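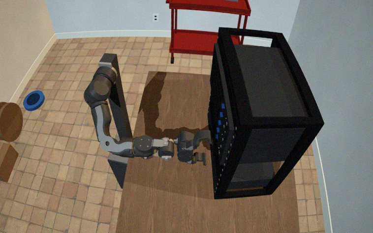
What does the planner do when no collision-free path to the goal pose is found?

It raises the planning time limit once, samples a new set of goal configurations for the same gripper pose, and tries again. If the second attempt fails, the episode is logged as a planning failure and the arm stays where it is.

3.2 Planner and controller

Motion planning runs in Danen, a sampling-based planner written by Kaj Laxdal for this project. Each path is smoothed, then passed to the joint controller as a list of timed waypoints. The controller does not replan – a late change in the world model has no effect until the next request.

We ran 381 episodes in simulation, each with a different start configuration. Planning failed in 16 of them. Most failures had a start pose with the elbow close to a joint limit, where the smoothing step also took longest. Median planning time was 1543 ms before the collision meshes were simplified; we have not yet repeated the full set with the new meshes.

3.3 Logging

Eluned Nicholas wrote the log reader. It matches each request to its result by request number and writes one line per episode. Joint positions are stored separately.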